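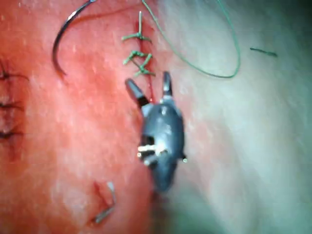
*Green suture knots across the incision, with the open jaws just under them.*

I'd barely sat down with Darlene McIntyre before she was talking about thread. She teaches suturing at Rimell, and boy, does she have opinions on knots!

"Everybody wants to go fast," she told me. "I want to see where you put the knot, and then I want to see your tails."

I asked what she looks for in a closure like this one, partway along a thin red line. "Does the knot cross the wound where you meant it to? Are the edges just meeting? If you're strangling the tissue, you pulled too hard."

And the green? She laughed. "Oh, I love green. Try finding a dark strand when everything around it is red and pink."

Her colleague Ziad Semaan wandered in with coffee (two sugars, he offered me one) and took the other side on tails. He likes them long while people are learning. "You can always trim," he said. Darlene rolled her eyes. "And then they tangle, Ziad."

They've been having this argument for six years. The next course starts in August, and I've been told I can come and try a knot myself.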